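Stoltport Shared Kitchen, Level 2
Kitchen Safety and Housekeeping Checklist, August
Checked by: Asmaa Hajji
Copy to: Struan Dow, Sorcha Menzies
Start time: 7:40 a.m.

Mark each line OK, ACTION or N/A. Add a comment for anything marked ACTION.

1. Floor and access

Floor dry in front of sink and dishwasher: OK
Walkway to rear door clear: ACTION. Delivery crates stacked on the hinge side again. Door opens but not all the way. Moved to the dry store during the check.
Mat lies flat, no curled corners: OK

2. Electrical

Cords away from sink: OK
Kettle base and plug undamaged: OK
Outlet covers secure: ACTION. Cover behind the toaster has one loose screw. Reported to Beathag Mowat. Toaster unplugged and labeled until it is tightened.
Test stickers in date: OK

3. Sink and counter

Drain runs freely: OK
Hot water warning label in place: ACTION. Label is peeling and hard to read. Replace.
Sink basin free of food waste: OK
Sink basin clean: ACTION. Smudges and water marks on the bottom. Wipe down at end of shift with the non-scratch pad. The scuff patterns can stay on the watch list.
Counter free of cracks and chips: OK
Counter clear of loose items: ACTION. Drink can left on its side beside the sink, tab still closed. Cans go upright in the fridge or on the shelf. 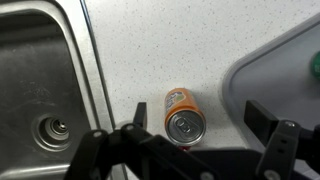
Item 3, counter between sink and gray tray: unopened can lying on its side.

Same comment as last month about drinks near the sink. A can on its side can roll, and a dented one may leak. Please check any can for dents before it goes back in the fridge. Trays should sit fully on the counter and well back from the front.

4. Refrigerator

Temperature at or below 40 F: OK
Door seal clean and closing: OK
Food labeled with name and date: ACTION. 2 containers on the middle shelf with no name. Both will be thrown out at 5 p.m. if not claimed.
Raw items on bottom shelf: OK

5. Fire and first aid

Extinguisher in bracket, pin and seal in place: OK
Fire blanket reachable: OK
First aid box stocked: ACTION. Low on blue bandages, burn gel is past its date. Order with the next Vallov delivery.
Emergency numbers posted: OK

Follow-up

Outlet cover: Beathag Mowat, before the toaster is used again
Sink label: Asmaa Hajji
First aid order: Cameron MacLeish
Crates at rear door: Struan Dow to speak to the delivery driver

Initialed: A.H.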